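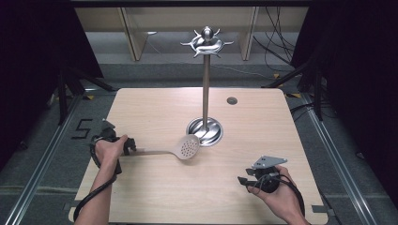

# Zemeo utensil stand set

Notes and recordings of one small kitchen job: hanging utensils on a round metal stand with hooks at the top. Prepared by Lahcen Abdel Hamid and Ewurabena Sulemana in Clakcombe.

## Contents

- `hang/` – 155 recordings, a utensil goes from the table to a hook
- `take_down/` – 40 recordings, the same in the other direction
- `notes.csv` – one line for each recording

## The task

The stand is on the table before the start. The slotted spoon lies flat, and its handle must finish on a free hook. Which hook is free to choose. A recording is complete when the utensil hangs and both hands are away from it.

If the stand falls, we keep the recording and write `fall` in the column `result`. Please do not remove these lines – they are useful for us.

## Known problems

- The hooks are close together, so the column `hook` is wrong in 3 lines. Corrections are welcome.
- Recordings longer than 30 seconds are split in two parts, with `_a` and `_b` in the name.
- In the November version the word "ladle" was used for every utensil. It is now corrected in `notes.csv`, but not in the old folder names.

Questions about the labels go to Ewurabena.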